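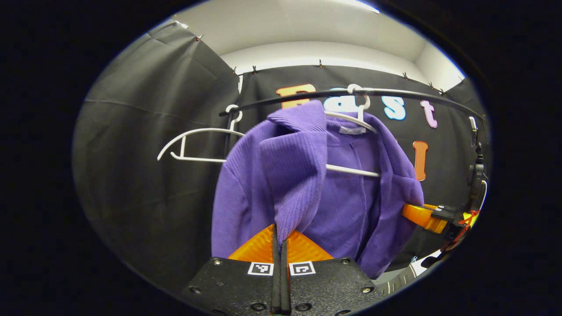 Thread · Wardrobe & Laundry

Joaquim Rocha

1/ Today I want to write about cardigans on hangers, because it is a small thing and I did it wrong for many years. The purple one with the ribs is my subject. Look at how the left front is pulled forward and twisted, and the right front hangs much straighter.

2/ A rib knit is stretchy, so it goes where the weight goes. The heavy part of this cardigan is the wide folded collar. When the collar flops to the front, it takes the whole panel with it.

3/ My method now: first I close one or two buttons, if the cardigan has buttons. Then I put the hanger in from the bottom, not through the neck. The neck of a knit gets wide very easily and it does not come back.

4/ After this I look for the label inside the collar. I put it exactly under the hook. If the label is in the middle, the shoulders are usually in the middle too. Veerle Bakker taught me this when we shared an apartment, and I still hear her voice when I do it.

5/ Then the collar. I fold it back with two hands, starting at the neck and going down slowly. Please don't pull from the bottom corner. I did this with a gray one from Clokeo and one side became longer than the other.

6/ About hangers. White plastic ones are fine for a light cardigan. For a heavy one I prefer to fold it over the lower bar, or to keep it in a drawer. Lamai Jaidee says all knits must go in a drawer, always. I respect this, but my drawers are full.

7/ I like to leave an empty hanger next to a thick knit. The sleeves need some air, and I don't have to push things when I take it out.

8/ A curved rail is a little more difficult than a straight one. The hangers turn to different sides and the clothes touch each other in front. I turn each hook the same way and after that it is better.

9/ Somebody asked me about steam. Yes, but from a distance, and I let the cardigan rest 3 or 4 hours before I wear it. I never put the iron directly on the ribs. They become flat and shiny.

10/ Juwita Liew wants to know what I do with the belt of a long cardigan. I take it off and roll it in the pocket. In June I will put my winter knits away and I will write another thread about the boxes.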